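Docencia > Aprendizaje Robótico > Apuntes > Tema 5

4 de septiembre de 2019
Por la Unidad Docente de Aprendizaje Robótico

Tema 5. Recogida de demostraciones para tareas domésticas

5.1 Objeto del tema

Los presentes apuntes regulan y explican el procedimiento de recogida de demostraciones que el alumnado aplicará en las prácticas de la asignatura. Se entiende por demostración el registro completo de una tarea ejecutada bajo control humano, desde la postura inicial hasta la postura de reposo, junto con las imágenes de la cámara de cabeza y las señales de mando sincronizadas. Un registro al que le falte cualquiera de estos elementos no se considera demostración y no se incorpora al conjunto de entrenamiento.

La tarea de referencia es la carga de una secadora de puerta frontal. Se ha elegido por combinar objetos deformables, un recipiente de profundidad apreciable y una abertura que restringe los movimientos de entrada. El conjunto Naltisis, con el que se trabajará durante el curso, contiene 600 demostraciones de esta tarea y de su inversa, la descarga.

5.2 Estado inicial

Cada demostración parte de un estado inicial declarado en la ficha de sesión. Para la variante de carga, la puerta ha de estar abierta por completo, el tambor vacío y la cesta con la ropa apoyada en el suelo, delante de la máquina. La posición exacta de la cesta debe variar entre demostraciones; de lo contrario, la política aprendida tiende a memorizar una trayectoria y fracasa ante desplazamientos pequeños.

El número y el color de las prendas también se anotan. Conviene alternar tejidos oscuros y claros, dado que el interior del tambor recibe poca luz y una prenda oscura puede confundirse con el fondo. 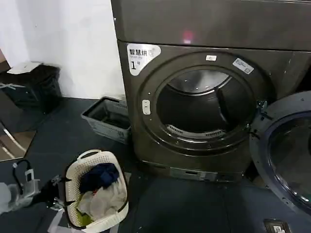

APUNTES · PRÁCTICAS DE LABORATORIO

En la variante de carga, con tres piezas en la cesta, el operador decide el orden de extracción, pero ha de mantenerlo constante dentro de un mismo bloque. Los objetos ajenos a la tarea que haya en el suelo o junto a la pared no se retiran de forma sistemática. Su presencia forma parte de la variabilidad deseada, siempre que no obstruyan el recorrido entre la cesta y la abertura.

Las etiquetas adheridas a la máquina, como el número de unidad o un código QR, no se cubren. La ficha recogerá el número de unidad cuando sea legible, a fin de poder separar después los datos por aparato.

5.3 Segmentación y anotación

Toda demostración se divide en fases: aproximación a la cesta, agarre, traslado, introducción en el tambor, suelta y retirada. El límite entre traslado e introducción se fija en el primer fotograma en que la prenda rebasa el borde de la abertura. Las fases se anotan con la herramienta Nostis, cuyo manual figura en el anexo B.

Los agarres fallidos se conservan si el operador corrige el error dentro de la misma demostración. En tal caso se añade la marca «recuperación». En la versión vigente de Naltisis hay 71 demostraciones con dicha marca, repartidas de manera desigual entre las dos variantes.

5.4 Partición del conjunto

Se reservan 165 demostraciones para validación. La partición se efectúa por sesión y nunca por fotograma, pues las imágenes contiguas son casi idénticas y su reparto entre ambos subconjuntos falsearía los resultados.

5.5 Entrega

Cada grupo entregará 11 demostraciones propias, con sus fichas y anotaciones, en el repositorio Trirberg. El plazo ordinario concluye en enero. Las entregas sin ficha de sesión se devolverán sin calificar.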